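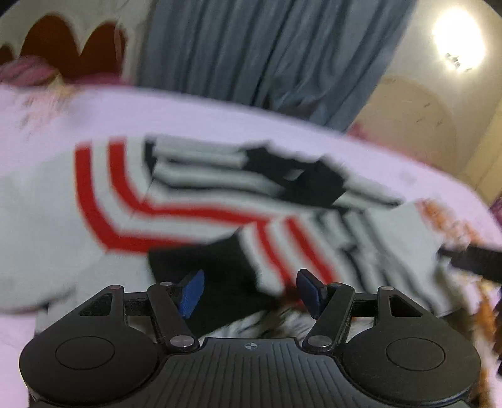
Did you check the pivots before blaming the pads? – Fawzy, in the margin of my last page, in green ink. Fair enough. I had not. So that's where I started.

15/04/2024, Sturkmont pair, maintenance day

OK, pivots. I put the right-hand unit on the bench first (the one that's been reading a bit open when it's fully shut) and wiggled each finger sideways with the trigger released. Left finger fine. Right finger had play you could feel, and a tiny click at the end of it. Snugged the lower screw an eighth of a turn, tried again, still clicking. Took it right out, cleaned off the old threadlocker, put on a fresh drop of the blue stuff and ran it back in until the arm just started to feel stiff, then backed off a hair. Click gone! I've left it overnight to cure and I'm not touching it before then, however much I want to.

The blue pads are a separate story. They pick up lint like crazy on knitwear. Sweaters are the worst thing on our list for this, way worse than towels, and once there's a layer of fuzz on there the fabric starts sliding out during the second fold. I've been wiping them with a damp microfiber every 8 folds, which works but is kind of annoying in the middle of a run. Tape is quicker but I think it's lifting one corner of the left pad, so no more tape please, me included.

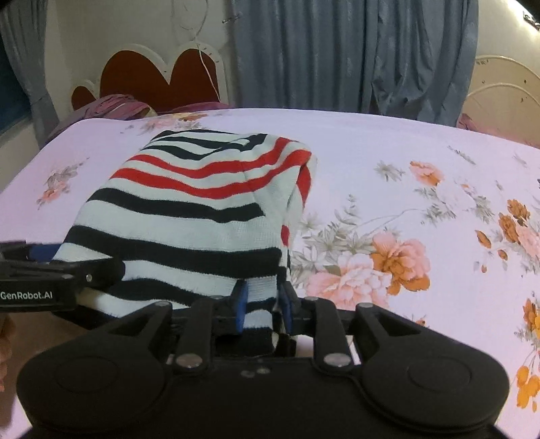
Opening calibration next. Full open, full shut, three times each, and write the numbers down by hand even though the log has them. Before the screw job the right unit was landing 7 counts high at shut, every time, so at least it was consistent about it. After the screw job it's down to 1 or 2, and I'll take that. Left unit hasn't moved since February and I didn't fiddle with it. The zero file on the Landonmont laptop is the new one. The old one is in the same folder with "old" on the end, and I'd rather we kept it until the right unit has done a proper day's work.

Cable strain relief on the left unit: the sleeve had crept back again and the cable was taking a bend right where it goes in. Pushed it home, two wraps of self-fusing tape, zip tie behind. It's ugly but it's snug. If it creeps a third time I'm printing a proper clip – there's a drawing in the Sturkwood folder that looks close, just needs the hole opened up a little.

Storage is fine too, by the way. I cleared the old February runs off the card and we have 682 clips left to copy over before I wipe the rest. Please don't format it from the menu until I've crossed this line out.

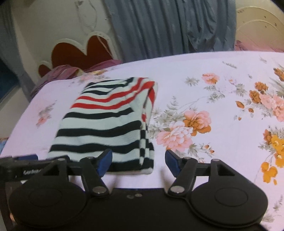 Fawzy thinks we should swap the pads every 100 runs and stop arguing about cleaning them. I'm half convinced. The spare set is in the flat drawer, still in the bag, and they take maybe ten minutes to change if you warm the adhesive first (hair dryer on low, not the heat gun, the heat gun curled the edge of the last set and I had to trim it with a scalpel). My only worry is that fresh pads are grippier than worn ones, so the first few folds after a swap won't match the ones before. We could scuff the new ones lightly. I'll try it on one finger and see.

Left to do:
Check right pivot once the threadlocker has cured
Repeat shut reading, right unit, three times
Order more blue pads, and a small bottle of isopropyl
Copy the clips, cross out the line up there
Find the 2 mm hex key. It was in the lid of the case and now it isn't. If you have it, put it back in the lid, not in the drawer.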